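洗衣筐在宿舍洗衣流程中的使用与改进
课程项目报告
项目地点:Gistdale宿舍楼
提交日期:11/06/2026

一、项目来源

本项目是产品设计基础课的课程作业,要求从日常生活里选一件不带电的小物品,观察它怎样被使用,再提出一个可以自己动手完成的改进。我们小组选的是洗衣筐。

Gistdale宿舍楼的洗衣间在一层,住在楼上的同学要把衣服从房间带下去,洗完再带回来。开学时学校给每个房间配了一只塑料筐,有的人一直在用,有的人拿它装零食和书,自己另外买了别的。我们从九月开始记录,最初只想比较几种筐哪一种结实,后来发现结实与否很少有人抱怨,抱怨多的是袜子丢了、筐底滴水、上下楼时筐沿勒手。项目的重点因此改到了“装衣、搬运、取衣、放置”这几步上。

报告先写观察方法,再写各步的发现,然后是承重和沥水两项小测试,最后是改进方案和试用情况。

二、观察对象和方法

参加比较的筐有三种。第一种是学校配的白色硬塑料筐,侧面和底面都有孔,以下叫硬筐。第二种是Evico的折叠筐,壁是软胶的,可以压扁,以下叫折叠筐。第三种是Pasier的布袋筐,布面,上口有一圈钢丝,以下叫布筐。后两种是同学自己买的,借给我们用了一段时间。

观察在洗衣间和宿舍房间里进行。我们事先征得使用者同意,跟着走一遍完整的流程,记下在哪里停下、在哪里换手、在哪里把筐放到地上。不记录衣物属于谁,内衣一类的衣物也不拍照。除了跟随观察,我们还在洗衣间门口放了一张意见纸,请路过的人写一句对自己洗衣筐最不满意的地方。

意见纸放了两周,收到的话有长有短。有人写“拿不动”,有人画了一只漏底的筐,也有人在上面写了与洗衣筐无关的内容,这部分没有采用。整理时我们按步骤归类,没有做统计,因为同一个人可能写了不止一次。

三、装衣

装衣是最不受重视的一步。多数人把筐放在床边或者椅子旁,脱下来就往里扔,到要洗的时候筐里已经是一团。硬筐的壁是直立的,衣服扔进去会撑在里面,中间有空隙,看上去满了,压一压还能再放。布筐相反,衣服落进去会把布壁往外顶,空隙少,但上口容易歪,歪了以后再扔就会掉在外面。

分色洗的人不多。愿意分色的同学一般有两种做法:一种是准备两只筐,深色和浅色各放一只;另一种是只用一只筐,到了洗衣机前面再分。前一种占地方,房间小的人不愿意。后一种要在洗衣机前弯腰翻找,后面有人排队时会显得慌张,结果常常是不分了,一起洗。

我们也问过能不能在一只筐里分左右。有同学试过用硬纸板隔开,纸板受潮后变软,不到一个月就扔掉了。这个想法后来成了改进方案的一部分。

四、取衣和放置

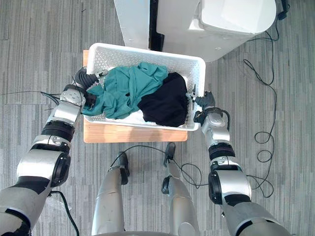
取衣这一步的麻烦主要在筐沿。硬筐的沿是一圈窄边,衣服放进去时很容易有一部分留在外面,使用者往往不会回头去整理。照片里蓝绿色的那件就有一折搭在左边的筐沿上,黑色的那件堆在右半边,靠着右侧筐壁。筐里衣物少的时候,搭在外面的部分看得见,顺手就能拨进去;衣物堆高以后,外面垂着一截袖子或者裤腿,走路时会蹭到腿,上楼梯时会被自己踩到。筐底前面没有被衣服盖住的地方露出了白色的孔,从上往下看,一眼能知道那里没有落下东西。布筐的底是深色的,掉在底部的黑袜子几乎看不出来,意见纸上关于丢袜子的话多数来自用布筐的人。

放置的问题和地面有关。洗衣间里是瓷砖,筐底滴下来的水可以拖掉。活动室和一部分房间铺的是地毯,湿筐直接放上去会留下一块湿印,要很久才干。楼里有人在筐下面垫毛巾,毛巾本身也湿了,还得再洗一次。我们在地毯上做记录时,把硬筐放在一块浅色木板上,木板比筐底大,边上留有余地。这个做法简单,后来也用到了改进方案里。

放置高度也有影响。把筐放在地上,取衣时要弯腰;放在椅子上,高度合适,但硬筐的底比椅面宽,容易翻。有的同学把筐放在洗衣机顶上,洗衣机脱水时会抖,筐会慢慢往外移。洗衣间墙上有提示请大家不要这样放,我们在观察期间仍然见到过。

五、搬运

从洗衣间到楼上有一段楼梯,电梯在另一侧,绕过去要多走一条走廊。多数人走楼梯。搬筐的方法可以分成抱、提、夹三类。

抱是双手从底部托住,筐贴着身体。这种方法稳,不过湿衣服会把上衣前襟弄湿,而且看不见脚下。提是双手抓住左右两边的沿或者提手,筐在身前。硬筐只有孔没有单独的提手,手指要抠住筐沿,时间长了指腹上会有一道印。夹是单手把筐夹在腰边,另一只手开门或者拿洗衣液,矮一点的同学做不到。

洗衣间的门往外开,门上有闭门器。双手都占着的人只能用肩膀或者脚去顶。我们见到比较多的做法是先把筐放下,开门,用脚抵住门,再弯腰拿筐。这一放一拿之间,搭在沿上的衣物最容易掉出来。

折叠筐在搬运中的表现不太好。装满湿衣服以后,软胶壁会往外鼓,提着的时候底部下沉,筐变成船形。借给我们筐的同学说,她平时只用它收干衣服,湿的另用盆装。布筐有两条布带可以挂在肩上,这一点三种筐里最好,缺点是布面吸水,挂久了裤子会湿一片。

六、承重测试

为了知道筐沿能承受多少,我们做了一项简单的承重测试。方法是把筐的左右两沿架在两张同样高的桌子之间,往筐里逐次加入装了水的瓶子,每加一次停一会儿,看沿和底有没有明显变形。测试用的秤是从Ackroyd实验室借的厨房秤,测完已经归还。

我们把3000克定为目标重量,依据是组员自己洗完一筐衣服后称出来的结果,取了比较重的一次。硬筐加到3000克时,沿略微向内弯,底没有变化,取出瓶子后恢复原状。继续加到3535克,一侧筐沿上靠近孔的位置出现一条发白的线,取出后白线还在。我们认为这已经是材料受伤的表现,没有再往上加。

折叠筐在2000克时底部已经明显下垂,碰到了我们放在下面做标记的纸盒,测试到此为止。布筐没有硬沿,架不起来,改成用两条布带挂在晾衣杆上。加到3000克没有断线,只是带子根部的缝线被拉开了一点。两种加载方式不同,布筐的结果不能和前两种直接比较,这里只作为参考。

这项测试有一个缺陷。水瓶的重量集中在瓶底那一小块,衣服是铺开的,所以底部变形可能比实际使用时大。我们考虑过用湿毛巾代替,但是毛巾一边测一边滴水,秤上的读数不稳定,试了一次就放弃了。

七、沥水测试

沥水测试在浴室里做。取同一条浴巾,浸透以后拧到不再连续滴水,放进筐里,筐下面放一只浅盘,过一段时间后称盘里的水。每种筐做三遍,每遍之间把筐擦干。

硬筐底下的盘里近400克水,大部分在开头一段时间里流出来,后面很慢。折叠筐底部只有四角有孔,水先积在中间,筐稍微一斜才流向角上,所以盘里的水少,筐里的水多。布筐的水主要被布吸住,盘里只有几滴,布筐自己重了不少,第二天早上底部摸着仍然潮。

从沥水的角度看,硬筐的孔有用,问题出在水流出来以后去哪里。在浴室里没有影响,在走廊和地毯上就需要有东西接住。这和前面关于放置的观察是一致的。

八、改进方案

改进以学校配的硬筐为基础,大家都有,不用另外买。我们做了三个附件,可以单独用,也可以一起用。

第一个附件是沿套。材料是剖开的软水管,截成筐沿左右两段的长度,扣在沿上。扣上以后沿变粗,手指不用再抠着窄边。第一版用的是透明硬管,剖开后边缘锋利,划手,换成了园艺用的软管。软管扣久了会自己松开,我们在两端各打一个孔,用扎带穿过筐壁上的孔固定,扎带头朝外,剪平后用打火机轻轻烫圆。

第二个附件是隔片。用一块旧文件夹的塑料封面裁成筐内的宽度,下边剪出几个小齿,插进筐底的孔里。隔片把筐分成左右两边,一边放深色,一边放浅色。塑料封面不怕水,比硬纸板耐用。隔片的高度比筐沿低一掌,这样整筐倒进洗衣机时不会挡住。齿的间距要对着孔来剪,我们第一次是用尺量的,插不进去,第二次把封面直接压在筐底上用铅笔描,才对上。

第三个附件是垫板。用一块木板,四周粘一圈密封条,形成一道浅浅的边,湿筐放在上面,水留在板里。木板表面刷了两遍清漆。刷漆是在楼后面的空地上做的,那几天下雨,第一遍漆没有干透就刷了第二遍,表面有一些皱,不影响使用,但是不好看。

除了借来的工具,所用材料大部分是旧物,新买的只有扎带、密封条和清漆。

九、试用情况

三个附件做好后,请同楼层愿意参加的同学试用了两周。试用者拿到附件时只听简单说明,怎么用由他们自己决定,结束时填一张纸。

沿套的反应最好。填表的人大多写手不疼了,也有人说沿变粗以后衣服搭在上面不容易滑下去,反而更常留在外面。这个结果我们没有预料到。软管表面有点涩,棉质衣服搭上去确实会被挂住。后来给其中一只筐换了表面光滑的管子,情况好一些,但是手出汗时抓着会滑。两种管子各有长处,最后没有选定。

隔片的结果分成两类。原来就分色洗的同学愿意继续用,原来不分的同学用了几天就拔掉了,有一位把它当成了书签。衣服少的时候隔片站得住,一边满一边空时会被压歪,需要再做一个卡扣。时间不够,卡扣只画了草图。

垫板在铺地毯的房间里用得多,在铺瓷砖的房间里基本没人用。有人反映垫板上积了水以后不好端,一端就洒。我们在一个角上把密封条切掉一小段,作为倒水口,平时用夹子夹一块橡皮堵住。这样做可以倒水,橡皮经常找不到。

十、不足

观察只在一栋楼里进行,楼梯、门和洗衣间的布局都是固定的,换一栋楼结论可能不一样。试用时间短,软管和扎带用久了会不会老化,现在不知道。承重测试里,硬筐只测了一只,那只筐已经用过一段时间,沿上的白线有可能和以前的使用有关。测试前应该先检查并拍照,我们当时没有做。

意见纸的内容也有偏差。写字的人都是站在洗衣间门口的人,把衣服送到外面洗的同学没有机会写。另外,意见纸上问的是“最不满意的地方”,收到的自然都是缺点,各种筐好用在哪里,只能从观察记录里找。

十一、后续打算

如果下学期继续做,先做隔片的卡扣,再找一种既不挂衣服又不打滑的沿套材料。垫板准备改用浅托盘,省掉刷漆和粘密封条。门的问题不在筐上,我们写了一份简短的说明交给宿舍管理处,建议在门旁装一个放筐的小架子,目前还没有收到答复。

三个附件的裁剪尺寸图和试用者填写的表格附在报告后面。试用用过的硬筐已经全部还给各房间,垫板留在活动室,需要的同学可以自取。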